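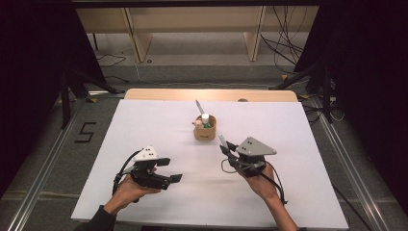

Figure 1. The cardboard cup on the white board, with small items standing in it.

The Cup Project: sorting out the small stuff on a shared desk
Student project report, Sirkinwood design course, submitted in February

1. Why we picked this

Every shared table in our building has a layer of small things on it. Pens, caps, erasers, bits of tape, drawing pins, the odd coin. They roll, they get lost under paper, and they end up on the floor. Our group had first planned to design a full desk organiser with drawers, and we spent a happy week drawing dovetails none of us could cut. Then one of us put a used cardboard cup on the table to hold a few pens, and by the end of the afternoon it was full of other people's things as well. We had found our project!

The question we settled on was simple. How well does a plain cardboard cup work as a home for small desk items, and what makes it better or worse? We wanted to test it properly, with different items, different people and a written record, and then see if we could improve it without spending much.

2. What we used

The cups were small tan cardboard ones from Banico, the café across the road, who let us have a sleeve of them at cost. They are light, they stack, and the sides have enough grip that you can pick one up without thinking.

We worked on a large white board laid flat on a wooden table. The white surface turned out to be one of our best decisions, as every small thing shows up against it and you can draw on it in pencil and wipe it off again. We marked a small circle in the centre for the cup at the start of each round and rubbed it out when we were done.

The items came from a collection tin we left in the Asfaw room for two weeks with a note asking people to drop in anything small they kept losing. We sorted the tin into four groups:

Long and thin: pens, pencils, sticks, a knitting needle
Short and upright: bottle caps, glue stick lids, little tubs
Small and round: beads, corks, rubber balls
Flat: paper clips, coins, stamps, labels

3. How the rounds worked

Each round started with the cup in the centre of the board and a set of items laid out around it. The person doing the round put everything into the cup, one thing at a time, then took out three items chosen from a list. We noted anything that fell, whether the cup tipped, and whether they had to empty the cup to find what they wanted. We called this last one a "dig" and it became the most useful thing we wrote down.

We ran 118 rounds in all. That sounds like a lot, but a round is short, and we got quick at setting out. We had a rule that the person writing notes could not also be handing over items, after an early muddle in which half a page had to be thrown away.

4. What we found

4.1 Tipping

Of the 118 rounds, the cup tipped over in 36. Nearly all of these involved something long. A stick or a pen leans against the rim and sticks out well past it, and if it is the first thing in the cup there is nothing at the bottom to hold things steady. Put the same pen in after a couple of short items and the cup is far happier. The heavy metal pens were the worst by a long way. Thin light sticks could lean as far as they liked and we had hardly any trouble with them.

People also knock the cup when they are reaching over it for something else. We had not planned for that at all, and we only started noting it halfway through, so the numbers for it are no good. We would record it from the beginning another time.

4.2 Digging

Small round things are the problem here. A bead goes straight to the bottom and stays there, under everything. Flat things are nearly as bad, as they slide down the inside wall and stick to it. Long things are never a problem, you just pull them out, and that is the great joy of a cup. Short upright things such as caps were better than we expected. If there is something underneath to prop them up, they stay near the top where you can see them.

Colour helped too. A small green item can be picked out from a jumble of white and beige ones without any searching, and several people said they looked for the colour before the shape.

4.3 Order

The order of filling made more difference than anything else we looked at. Our best order was flat things first, then small round things, then short upright ones, then long ones last. It keeps the weight low and leaves the long things easy to grab. The trouble is that no real person fills a cup in order. They drop things in as they finish with them, so we had to think about what the cup itself could do.

5. Making a better cup

We tried several changes and kept 2 of them.

The first was a weighted base. We cut a disc of thick card to fit the bottom and glued washers under it. It is a fiddly job (the disc has to be a touch smaller than you think, because the cup narrows) but the result feels lovely in the hand. A cup that used to go over at a nudge now just rocks and settles.

The second was a raised floor. A ring of folded card sits inside and lifts the small things up so they stop vanishing. You lose some depth, and the longest pens lean more, so it works best together with the weight.

We also tried a cross-shaped divider, which we were very fond of and which people hated. It looks tidy, but it turns one easy opening into four small ones, and everyone slowed down. One tester took the divider out, put it beside the cup and carried on. We took the hint.

Painting the inside white was another idea that did not last. The paint made the card go soft and one cup came apart along its seam.

6. Trying it out for real

We made a batch of improved cups and left them on the long tables at Gititholm, the workshop block, where the desks are in constant use. We put no instructions with them. We looked in at the end of each day and noted what was in each cup and whether it was still on the table.

They filled up within a day. The weighted ones stayed put. Two of the plain cups we had left out for comparison got flattened, and another was used for tea, which is fair enough. What pleased us most was how often the caps came back. A pen without its cap is a dead pen by the weekend, and the Gititholm tables had a lot of dead pens before we started. We did not measure this, so please take it as an impression -- but the technicians mentioned it before we did.

7. Cost

The materials for the whole project came to less than 300 pence. Almost all of that was washers. The card for the discs and rings was offcuts, and the board and table were already there.

8. What we would change

Record knocks from the first round.
Test with left-handed and right-handed people separately. Where you reach from seems to matter, and we mixed everyone together.
Try a wider, lower cup. We used one size all the way through.
Find a glue that does not smell.
Ask people to bring their own things. Our tin had far too many corks in it.

9. Closing notes

We enjoyed this far more than we thought we would when the drawers were dropped. A cup is such an ordinary thing that we had all stopped looking at it, and by the last week we were arguing over breakfast about which way a stick ought to lean. The cups are still in use at Gititholm and anyone is welcome to take one and copy it. The cutting pattern for the disc and the ring is pinned up in the Asfaw room, next to the tin. Please take some corks.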